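# Palmont lab compares two hand-held grippers before autumn recordings

Palmont, September - The automation group at Zaltelska has finished the first part of a comparison between two types of jaw fingers for its hand-held grippers. The results will decide which fingers the group orders for the recordings planned later this autumn.

In these tests no robot arm is used. A person holds one gripper in each hand and does a small job on a table, and the position of each gripper is read from the printed tags on the cube above it. The same movements can later be given to an arm. For this reason the group wants fingers that feel natural for a person and can also be mounted on a machine without changes.

Two sets were compared. The first is the standard set, which the group has used since spring. The second was made by Corkik, a small workshop in the same town, and it has a softer inner side and a tip that is a little narrower. Each set was used for 60 attempts with soft objects and 60 attempts with hard ones. The person at the table changed after every break, so that the result would not depend on one pair of hands.

With hard objects the difference was small. Books and boxes could be pushed, turned and lifted with both sets, and the people who tried them did not have a strong preference. With soft objects the Corkik fingers were clearly better. Bags and pouches are difficult because the cloth folds away when the jaws close, and a thin cord can slide out between the tips. The group had set a goal of 70 percent successful attempts for opening a drawstring pouch. The Corkik set passed this goal and the standard set did not.

The new fingers also have a weak point. After many attempts the soft inner side began to come loose on 2 of the fingers, and they had to be glued again. Corkik has promised a version with a different glue, and the group will repeat the pouch task with it before it places an order.

A second question was the tracking. When both hands work close together, one cube can hide the other from the camera, and the position is lost for a moment. The group tried to tilt the cubes slightly outward, which helped in most cases. It also moved the lamps, as the white table gave strong reflections in the early recordings. The cables remain a complaint - several people wrote in the test notes that they had to think about the cable when they turned the wrist. A wireless version is being discussed, but there is no money for it this year.

The full comparison will be written up in the Stoyanova series of technical notes, together with the table of attempts and the drawings of both finger types. Other labs that use similar grippers may ask for the drawings free of charge. The next part of the work will start when the repaired fingers arrive, and it will add folding tasks with small towels.

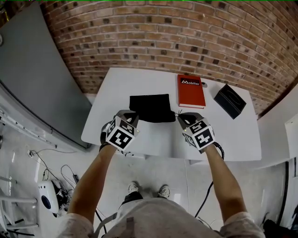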